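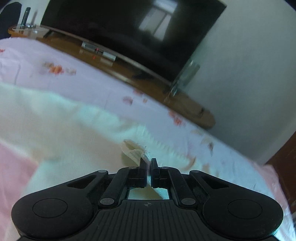
Fig. 1. A folded strip of pale cloth, held at the pinch.

Textiles in Everyday Life
Session 3: Folds, hems and why edges misbehave
Notes by Sze-wing Cheng

Bring last session's swatches. If you have lost them, help yourself to more from the Prenis box by the door, and please take the cotton, as the silk is mine.

1. Where we left off

Woven cloth is two sets of threads going over and under one another and held together mostly by friction. Warp runs the length of the loom, weft goes across. Cut the cloth and the threads at the cut have nothing to hold them in, so they leave. This is fraying. It has been going on for several thousand years and most of what follows is a list of attempts to stop it.

2. The fold as a piece of engineering

A single fold hides the raw edge but does not protect it. Turn the cloth once, stitch it, wash it a few times, and the edge will go on shedding in private. A double fold puts the edge inside the turn, where it is rubbed less and seen by no one except the person who unpicks it.

Folding also makes cloth stiffer. Two layers that can slide over each other are a little stiffer than one; two layers stitched or glued so they can't slide are a great deal stiffer. Shirt collars depend on this. So do curtains, which hang better with a deep hem for the added reason that the hem is heavy.

Try it: hold a swatch out over the edge of the desk and push it forward until it droops. Mark the length. Fold it double and do it again. Then press the fold hard and try once more. Your numbers will not match your neighbour's. Write down your own anyway.

3. Grain

Along the warp, cloth hardly stretches. Along the weft it gives a little. On the bias, at 45 degrees to both, it gives a lot, and this is why bias binding goes round an armhole so sweetly and why a skirt cut on the bias must be hung up for a night before anyone dares to level the hem. Those who skip this step own skirts with interesting hems.

A strip folded along the grain stays straight. A strip folded slightly off it will twist, sometimes at once, more often after the first wash, when you have cut the labels off and can't take it back.

4. Creases

A crease is a fold that has been made to stay. In cotton and linen, heat and damp let the fibres shift and settle in a new position. Wool does the same but bears less of a grudge. Polyester takes a crease at a higher heat and then keeps it for life, including the ones you didn't mean.

Man-lok Kwan's handout on finishes covers the resin treatments sold as "easy care". He is kinder about them than I am.

5. Words you will need

Selvedge: the finished edge made on the loom. The only edge that behaves.
Turning: the amount of cloth folded under.
Mitre: a corner folded so the bulk is shared out. See also: swearing.
Ease: extra cloth that must be fitted into a shorter length without showing.

6. Reading

Vanier, chapter 3, on hems. Lodhi, pages 17 to 41, on grain. The Lodhi is dry but the diagrams are good. Skip the Vanier section on glue.

For next time: one double-fold hem, hand stitched, with one mitred corner. Unpicked attempts may be handed in as well and will be looked on fondly.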